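Search this site Enter keywords Go

Robot arm learns to line up parts by feel, Sedcombe group reports

January 2023 | By Elango Kartha
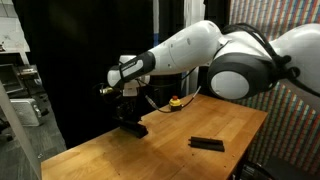 A way of teaching robot arms to join long narrow parts without a camera model of either one has come out of the Sedcombe lab, and the early numbers look good. The method is called Rorkel. It needs no CAD files and no hand-tuned force limits. A person guides the arm through the job a few times, the software keeps the joint readings and the forces at the fingers, and from then on the arm works out its own small corrections. The test job is a plain one: two black bar-shaped pieces, much alike, one held in the gripper just over the tabletop and the other lying flat on the wood, a bit crooked. The crooked part matters. Most older setups want the second piece clamped in a jig at a known angle, and Rorkel doesn't.

Marwa El Fassi, who leads the work, said the group ran 621 trials over the fall. The arm got the pieces mated in 266 of the first 300 or so – sorry, the paper only gives the 266, as a count of successes before the final tuning pass. Final success rate was not in the copy we saw. We have asked.

"People think vision is the hard bit," El Fassi said. "For us it was the last 2 millimeters. The camera says you are there and you are not there."

So the camera gets the arm close and then more or less drops out. After that its all touch. The fingers press, slide, back off, press again. Eduardo Maglaya wrote that part of the code and says the search pattern came from watching his own hands put a drawer rail back together at home.

Training is short. The group used 100 guided demonstrations for the whole set of parts, recorded by 2 people, and says most of the gain came early. Adding more from the same person did little. Adding a second person helped a lot, mainly becuase the two of them made different mistakes.

Not everyone is sold. Moataz Helmy of Soltavo, a firm that builds assembly cells, read the paper for us and liked it but wants to see speed figures. "Slow is fine in a lab. On a line, slow is a no." He also asked about worn parts, and parts with oil on them. Neither was tested.

El Fassi agrees on speed. The arm is run well under its limit for now, she said, and the next round will push it. Shiny metal parts too, if they can get them.

Code is due out in July, along with the trial logs. Meinir Morgan is handling requests for early access – academic groups first, companies after.

14 comments | 38 shares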